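How to split one big bin in two (and finally sort the odds and ends)

By Jeanie Rankin
January - 3 min read
14 comments · 77 shares

I have a weakness for big grey bins. They swallow everything, which is lovely until you want the sticky tape and have to dig through the whole lot to find it. So this month I've been putting dividers in mine, and it's such an easy job that I've done three now!

You need a bin, a stiff panel for the divider and two spring clamps. Measure the inside width at the height where the divider will sit, not at the rim, as most bins narrow towards the bottom (I got this wrong the first time and wasted a good panel). Take off a couple of millimetres so it drops in without a fight.

Don't put it in the middle. One narrow side and one wide side is much handier - little flat things go in the narrow bit, and the awkward lumpy stuff gets the room. I also lean the panel so it slopes, then put a clamp on at each end and give it a good wiggle. If it shifts, move the clamps before you fill anything.

Now tip in a few bits to try it out. A cup, some sunglasses, the tape dispenser, whatever's lying about. I start with the wide side and leave the narrow one till I've decided what it's for.

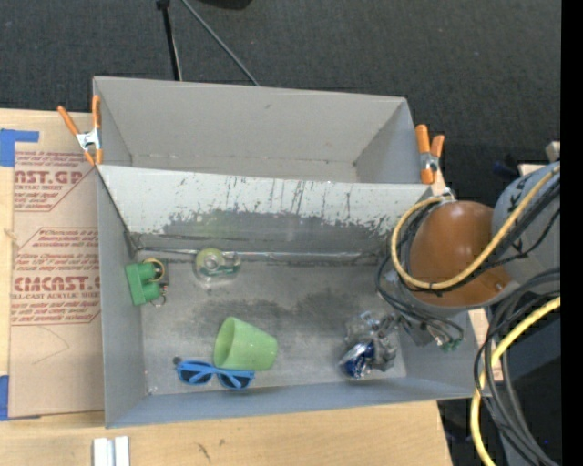
Myung-ja Geum wrote to say she leaves her clamps on for good, and that hers held through about 20 trips up and down the loft ladder before one needed moving. I'd still check them now and then, especially if you've got children rummaging.

For the sorting itself, I set a timer for 8 minutes and stop when it goes. Anything I can't place by then goes in a shoebox for next time (the shoebox is getting rather full).

Share this · 14 comments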